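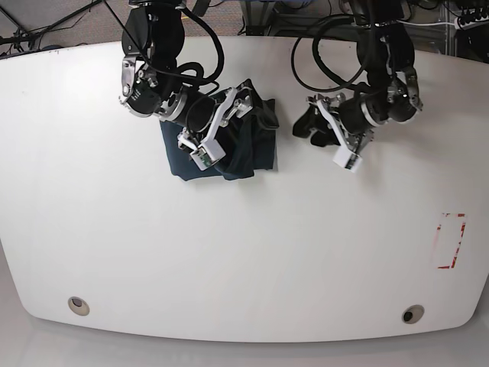

Große weiße Tischplatte, vorn gerundet.

Arbeitstisch Hou von Rusomero im Test

Oktober | Von Konrad Thaler

Drucken | Per E-Mail senden

Der Hou ist der größte Tisch im Programm von Rusomero und wird als Arbeitstisch für Werkstatt, Atelier und Nähzimmer verkauft. Ich habe ihn den Sommer über benutzt, vor allem zum Zuschneiden, zum Sortieren und für Papierkram. Vorher stand an derselben Stelle ein Hedirer mit geraden Kanten, den ich wegen der schwergängigen Höhenverstellung abgegeben habe.

Geliefert wird in zwei Kartons. Der mit der Platte ist sehr unhandlich und passte bei uns nur hochkant durchs Treppenhaus. Der Spediteur stellt bis Bordsteinkante zu, wer im dritten Stock wohnt, sollte sich also Hilfe organisieren. Der Aufbau hat 80 Minuten gedauert. Die Anleitung besteht aus Zeichnungen, auf denen die linke und die rechte Querstrebe gleich aussehen. Sie sind es nicht: Die Bohrungen sitzen versetzt, und ich musste eine wieder herausnehmen. Die Schrauben waren vollzählig, der beigelegte Schlüssel ist zu kurz. Mit eigenem Werkzeug geht es deutlich schneller.

Das Gestell steht ruhig. Rusomero gibt eine Belastbarkeit von 100 Kilogramm an, ausgereizt habe ich das nicht. Eine Nähmaschine im schnellen Gang bringt den Tisch kaum zum Schwingen, beim Hedirer wanderte dabei die Schere. Die Stellfüße lassen sich von Hand nachdrehen, das Gewinde hat etwas Spiel.

Am meisten merkt man im Alltag von der gerundeten Vorderkante. Die Unterarme liegen auch nach zwei Stunden noch bequem auf, und Stoff bleibt beim Ziehen nirgends hängen. Nachteil: Eine Schraubzwinge findet an der Rundung keinen Halt, man muss an die Seite ausweichen. Auch das Anlegen eines langen Lineals will geübt sein. 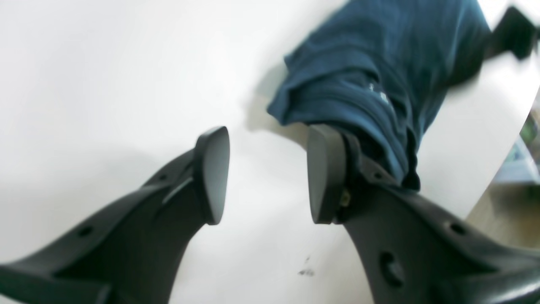

Bei der Pflege ist der Hou anspruchslos. Schneiderkreide, Kaffee und Bleistift gingen mit einem feuchten Lappen weg, Kugelschreiber erst mit Spiritus. Ein Klecks Textilkleber hat einen matten Fleck hinterlassen, den man bei Gegenlicht sieht. Für das Rollmesser gehört ohnehin eine Schneidematte darunter. Weiß zeigt jeden Fussel, dafür findet man Stecknadeln sofort. Unter einer starken Deckenlampe blendet die Fläche, ich arbeite inzwischen mit seitlichem Licht.

Isla Kinnear, die den Tisch für ihre Polsterei angeschafft hat, bemängelt die fehlende Kabelführung. Da gebe ich ihr recht. Die Klemmen von Nitasum passen an die Querstrebe, müssen aber extra bestellt werden.

Gesamturteil: gut. Abzüge gibt es für die Anleitung und das Zubehör. Wer viel mit Zwingen arbeitet, sollte sich vorher die gerade Ausführung ansehen.

Kontakt | Impressum | © Konrad Thaler | Nach oben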